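# Throwing out the pauses

This post covers what I've been doing with the folding data since April. I left the last one with a policy that would reach for a shirt, stop an inch above it, and stay there. A few people wrote to say they had seen the same thing with their own setups, so I'm writing down what I tried, including the parts that didn't help.

Quick recap for anyone who skipped the earlier posts. The project is called Hurden. The goal is to learn simple cloth handling from demonstrations recorded with a hand-held gripper, in people's homes, with no robot in the room. The camera sits on the gripper, so each demonstration is a wide-angle video plus the gripper's path through space and how far open the jaws are. The policy takes in a short stretch of video and predicts the next stretch of motion. At test time it runs on an arm with the same jaws and the same camera mount.

The dataset is 1,854 demonstrations. All of them are one garment at a time: pick it up from a bed or a table, lay it flat, fold it once, let go. One fold is a modest target and I chose it on purpose. Two folds means the second one depends on how well the first went, and I wanted failures I could understand.

## The hover

The first thing I did was watch the failures next to the training data. That should have been the first thing I did in February too, but I spent that month changing the network instead.

When people demonstrate with a hand-held gripper they pause. They pause before a grasp to work out which edge is on top. They pause after a grasp to see how the cloth hangs. Some of them pause at the very start, with the jaws closed, while they decide where to go. On video these pauses are almost still. The view doesn't change much and the recorded motion is close to zero.

So the policy sees a lot of examples where the gripper is close to the cloth and the right answer is "don't move." Once it stops, what it sees next looks even more like a pause, and it predicts another one. A person leaves the pause because they made up their mind. None of that is in the video, so the model has nothing to learn the exit from.

I measured how bad it was by marking any stretch where the gripper moved less than a small threshold for longer than half a second. Across the set, 17 percent of all time steps were inside a stretch like that. I had expected it to be a lot lower.

## What I tried

**Cutting every pause.** I wrote a script that removed the still stretches and joined the ends. Hovering nearly went away. Grasping got worse, though, and it took me a while to see why. A short stop at the moment the jaws close is doing real work. The cloth has to settle between the jaws before you lift. With that stop removed, the policy closed and lifted in one motion and pulled the jaws off the edge of the fabric before they had hold of it.

**Speeding up the slow parts.** Instead of deleting the pauses I compressed them, so a two-second pause became a fraction of a second. This had the same problem in a milder form, and it also gave me jerky motion where the compressed part met the normal part. Smoothing helped with the jerks. It didn't help with the grasps.

**Longer history.** I gave the model more past frames, hoping it could learn that it had already waited long enough. It did a bit better on the tables and no better on the beds. Training took more than twice as long. I dropped it.

**Keeping pauses only when the jaws are moving.** This is the one that worked. A still stretch is kept if the jaw opening changes during it or just before it, and cut otherwise. The rule is one line of code once you have the jaw signal cleaned up. It keeps the settle after a grasp and removes the thinking.

The jaw signal did need cleaning. It comes from tracking the two jaws in the video, and in dim rooms the tracker jitters enough to look like the jaws are opening and closing by a tiny amount. On the first pass the filter kept a lot of thinking pauses in dark footage for that reason. I added a minimum change in opening before it counts as movement. I picked the value by hand from a dozen clips, and I don't claim it would carry over to other hardware.

## Results

Every version was tested on the same 152 starting setups, split between a table with a plain cloth and a made-up bed. A trial counts as a success if the garment ends up folded once with no corner more than a hand's width out of line. I judged this by eye from the final frame, with the name of the version hidden from me.

The baseline hovered and never recovered in close to a third of trials. With the final filter, 14 trials out of the 152 ended in a hover. Fold success went up too, mostly because more trials got as far as the fold. Looking only at trials where the first grasp worked, there was little difference between the two versions. I take that to mean the filter fixed the hover and left folding skill where it was.

The bed trials are still clearly behind the tables. I think there are two causes and I haven't separated them.

One is clutter. On a table there is usually one garment and nothing else in view. A bed often has bedding along one side and other clothes lying on it, and the wide lens takes in all of that. The policy sometimes goes for the wrong thing. It doesn't do this at random: it prefers whatever has the strongest edge against the background. 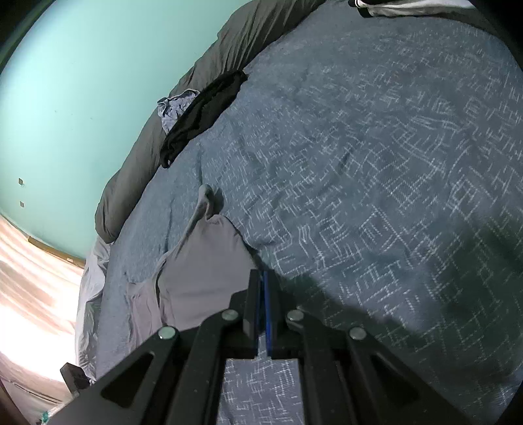
The other is contrast. When a garment is close in color to the sheet, the only cue for its edge is a thin shadow, and a patterned sheet adds a lot of small lines that compete with it. The gripper's own shadow falls over the work area as well and moves whenever the gripper moves. Random brightness changes in training don't cover this, because they change the whole image at once. I'm now trying soft-edged dark patches laid over part of the view during training. It's too early to say if they help.

## Some practical notes

Run the pause filter before you cut demonstrations into training windows. I had it the other way around for a week. A window that straddles a removed pause has a jump in the gripper path, and the model learned to make that jump.

Keep the raw files. The filter settings changed six times and I would have lost the early sets if I had written over them.

I moved storage to a machine at Brakley halfway through, and the copy put the clips in a different order. My train and test split was based on list position, so for two days some test homes were in the training set. The numbers looked wonderful. I threw those runs away and now split by a home ID stored with each clip. Anything quoted above is from after that fix.

Usell, the labeling tool I wrote for marking grasps, now shows the jaw opening as a strip under the video. That was an evening of work and it has been more useful than most of what I did in the spring. Bad tracking shows up right away as fuzz in the strip. The code is in the same place as before, with the filter in its own folder.

## What's next

The MacLeish set is a smaller batch of towel demonstrations I recorded last year and never used. Towels are all one shape, so they should let me test the clutter problem without garment shape getting mixed in. The plan is to train on towels alone, test on bare beds and then on beds with other things left on them, and see how much of the gap that explains.

I also want to look at the starts of demonstrations again. The filter cuts the still stretch at the beginning, which means every clip now starts with the gripper already moving. On the arm, the first prediction is made from a standstill. It seems to cope, but the first second of motion is faster than I like, and I've had my hand on the stop button more than once. I may put a short still segment back at the start of some fraction of clips and see if that calms it down without bringing the hover back.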